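Fasten Planning Software: Progress Report to Zuleck
Prepared by Merle Doolan
Last updated: January 2026

The work in this period covered the link between the perception module and the arm planner. The planner now accepts views from the torso and from the gripper in a single request, and it rejects a grasp when the two disagree on the position of a surface. Replay logs are limited to 2000 steps per run.

Simulated views, gripper open in the first, third and fourth: 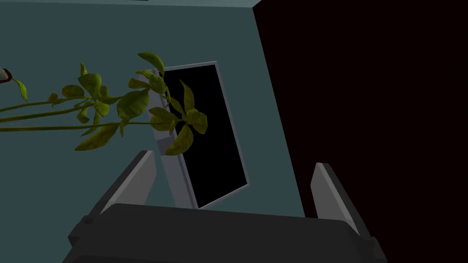
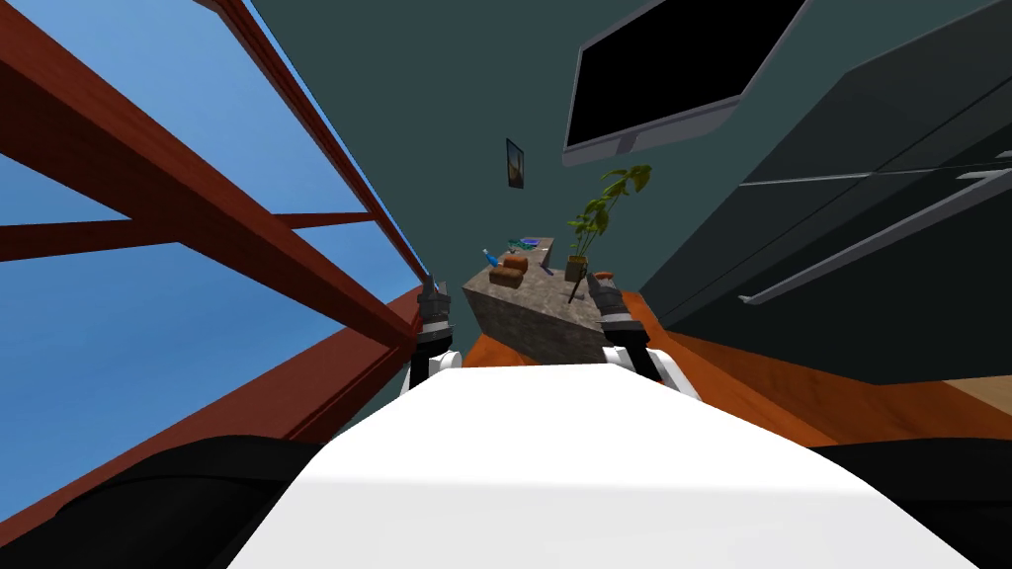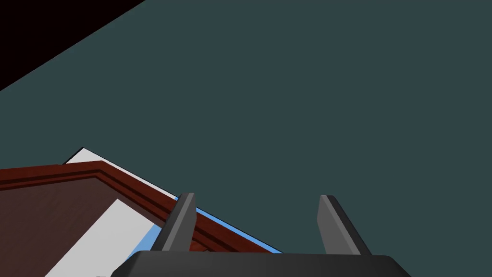
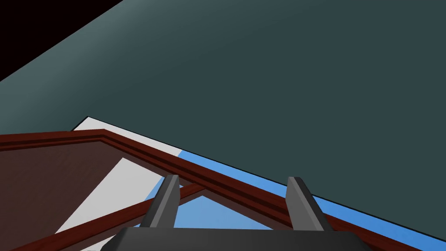

Two items remain open. Strongly tilted views still slow the plane-fitting step, and the Khattak collision library must be updated before the next release. Neither affects the budget. The team at Baltley has assigned three engineers to the first item and expects to deliver a revised module in March. We request approval to move two weeks of testing time from the planner to perception. The revised schedule is attached to the cost statement.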